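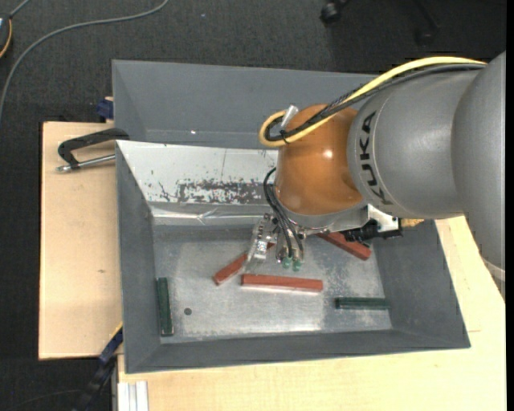

The Second Bin

The arm had been running since six and Hanna Górecki had stopped watching it. She had the log open on one side of the screen and a cheese roll on the other side of the keyboard. Each time the gripper closed, a new line came up. Bar held or bar dropped, which colour, how long it took.

The work was simple to describe. There were two metal bins and a handful of bars, some red and some green. The arm moved the bars from one bin to the other, and when it had finished it moved them back. It had been shown nothing. It tried a grasp, the grasp held or it didn't, and the program changed its mind a little about where to try next. Malinowski had named the program Fidska, after a dog he had owned as a boy, and it was too late to change it because the name was on the grant.

The claim they hoped to make was that Fidska could learn from 400 grasps what the older method needed thousands for. They had got there in October. Now they were on run 31, and the numbers were so good that Malinowski had started to whistle in the corridor.

Hanna did not trust them. She had said so at the meeting and had not been able to say why.

"It picks up nine out of ten," Malinowski said. "What would you like it to do?"

"I'd like to know how it's doing it."

"So would everyone. Put it in future work."

She finished the roll and scrolled up. The log was 638 lines long by then. She sorted it by bin, which she had never done before, as the bins came from the same supplier and were the same size and shape. In the front bin Fidska held the bar nearly every time. In the rear bin it did too. Then she sorted by the time each grasp took, and the two bins came apart. In the front bin it was quick. In the rear bin the arm took almost twice as long to lift anything.

She turned her chair round and watched.

The arm was over the front bin. It came down, the tips closed on a red bar, and up it went. It did the same with a green one. When the front bin was empty it went over to the rear one, lowered itself, touched the top of a bar and pushed it. It pushed the bar all the way to the side wall. Then it gripped it there, against the metal, and lifted.

It did this with the next bar, and the next. Hanna wrote the time on the back of an envelope and went on watching through three whole changes from bin to bin. It never pushed in the front bin. It always pushed in the rear one.

She rang Malinowski at home. It was ten past nine and she could hear a television.

"It's using the wall," she said.

"Which wall?"

"In the rear bin. It shoves the bar over until it stops, and picks it up from there. Did you put that in?"

"Nobody put that in. There isn't anywhere to put it." The television went off. "Is that good?"

"I don't know. Why only the one bin?"

He didn't know either. He said he would come in, then that he wouldn't, as the car was making the noise again. He asked her to leave everything as it was.

She stopped the arm, which she was allowed to do, and waited for it to go still and for the light by the door to change. Then she went over and put her hand in the rear bin. The floor felt the same as the other one. She put a bar down flat and pushed it with one finger and it slid easily. She did the same in the front bin. It slid a bit less easily. The front bin was the older one. It had been in use for a whole year before the project got the money for another, and its floor was scratched all over.

That might be it, then. On the scratched floor a bar stayed put while the gripper closed round it. On the smooth one it slipped away, and the arm had found something to hold it against. She fetched a sheet of fine sandpaper from the workshop drawer and stood there with it for some time. If she roughened the floor of the rear bin she would have her answer by midnight, and run 31 would be spoiled. It had another day to go. Solari, who were paying for half of it, had been promised run 31 by the end of the month.

She put the sandpaper in her coat pocket and started the arm again.

In the morning Malinowski came in on the bus and they watched it together. He had brought a folding stool and sat on it with his knees up.

"Look at that," he said, when it pushed. A bit later he said it again.

"The paper says it learns where to grip," Hanna said. "That's the title, more or less. If half of what it's learned is pushing, then the title's wrong and so is the comparison. The old method wasn't allowed to push. We had it come straight down."

"Was that us?"

"It was me. I wrote that part. I thought it would be safer for the tips."

He rubbed his face. Behind him the arm went over to the front bin and let go of a green bar.

"So we let the old one push as well," he said.

"And run it all again."

"All of it?"

"All the old ones. And some with the bins swapped round, in case it's the position and has nothing to do with the floor."

"That's December gone."

"And January."

"Solari won't like it."

"No," she said. "I'll write to them if you want. I'd rather do that than have someone in Custevthorpe find it." The group in Custevthorpe had the same arm and a larger room, and they read everything.

Malinowski said he would write to Solari himself. He got out his phone and typed for a while, deleted it, and typed again. He asked her whether "confounded" had one meaning or 2. She told him to say there was a fault in the comparison and that they had found it.

Run 31 finished the next afternoon with nine out of ten. She saved it in three places. Then she undid the clamps and lifted the rear bin out, which took both hands, and he lifted out the other, and they stood facing each other across the table working out who should go first.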